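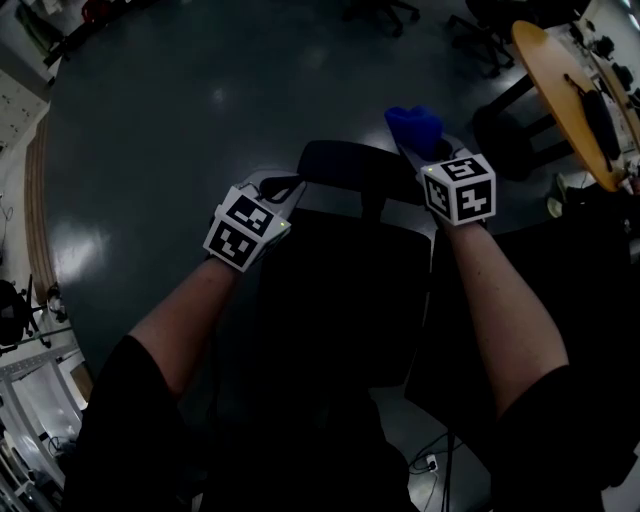
Fig. 3.1 Hand-held grippers, blue item in the right-hand one.

3. Setting up the logo kit

Read this before you put the new Rilthorpe Winds logo on anything. Covers installing the kit, picking the right file, colours, and sending to print. Programme layouts are in section 4, social media in section 5 (still being written, sorry).

What you need
The kit folder, downloaded and unzipped
The Isalik font files (inside the kit, folder called Type)
Any layout program that can place PDF or SVG
A login for Atell if you are ordering print

3.1 Install the kit

1. Unzip the folder somewhere you will find it again. Not the desktop of the rehearsal room laptop, it gets wiped every Sunday night.
2. Delete any old logo files. All of them. The old one with the script lettering keeps coming back on posters.
3. Open Type and install both weights of Isalik. Regular and Bold. Nothing else is used.
4. Restart your layout program or the font will not show in the menu.
5. Open Test Sheet. The heading should look the same as the PDF next to it. If the letters look wider, the font has not loaded. Go back to step 3.

Note: Isalik is licensed to the band, so members can install it for band work. Do not pass it on to other groups. Ask Shona Nisbet if a guest designer needs it.

3.2 Pick a version

There are 2 versions of the logo.

Full — the reed mark with the name beside it. Use this whenever there is room. Letterheads, programme covers, the banner, the website header.

Mark — reed shape only, no name. Stickers, profile pictures, drum heads, the back page of a programme. Only where the full name appears somewhere else on the same item.

1. Measure the space first.
2. If it is narrower than 58 mm, use the mark. The small lettering in the full logo fills in on cheap paper.
3. Place the file, don't copy and paste out of another document. Pasting loses the vector and you get a fuzzy edge.
4. Hold the proportion lock while resizing. Corner handle only.
5. Leave clear space all round, equal to the hight of the letter R in the name. No text, no sponsor logos, no photo edges inside it.

CAUTION: Never retype the name. The spacing was drawn by hand and will not match, even in Isalik Bold.

CAUTION: Do not rotate the mark. Upside down it reads as a chess piece and we had that on the Dunbar flyers.

3.3 Colours

Main colour is Reed Green, second is Slate. Swatches are in the kit, one file for screen and one for print. Load the one that matches the job.

1. Import the swatch file.
2. Remove the other swatches from the document so no one picks a near miss.
3. On a dark background switch to the White folder. Do not recolour the green file yourself.
4. Over photographs, white version only, and on a calm part of the picture.

Note: green on slate is not allowed. Looks fine on a phone, vanishes on paper. Alaric Esposito has printed samples if you want to see for yourself.

One-colour jobs (stamps, engraving, music folder labels) use the Black folder. Same shapes with the thin lines made heavier.

3.4 Export and send to print

1. Save a copy of your document. Put PRINT in the file name.
2. Convert all text to outlines in the copy. Keep the original editable.
3. Check photos are 300 dpi at final size. Logo files are vector and do not need checking.
4. Add bleed on all sides. The preset called Winds Print does this for you.
5. Export to PDF with the same preset.
6. Open the PDF and zoom right in on the logo. Smooth edges, correct green, nothing touching it.
7. Log in to Atell, choose New Job, upload. Use account code 608 so it is billed to the band and not to you.
8. Ask for a paper proof on anything new. Screen proof is fine for reprints.

CAUTION: Atell closes orders at noon. Anything later goes on the next day's run, so add a day if the concert is close.

Note: May is the busy month, summer programmes and the festival banner together. Get jobs in early.

3.5 If something looks wrong

Logo prints grey — the screen file was placed in a black-only job. Swap for the Black folder version.

White box round the mark — you have used the JPG. Use the PNG or, better, the SVG.

Font warning on opening — someone saved the file without Isalik installed. Close without saving, do 3.1, open again.

Green looks blueish — screen swatches in a print file. Reload the print set and re-export.

Logo missing from exported PDF — link is broken, usually from moving teh kit folder. Relink, then export again.

Still stuck: Morag Mowat for templates, Relu Tănase for fonts and anything to do with Atell. Send the file itself, not a screenshot of it.

Next: 4. Programme layouts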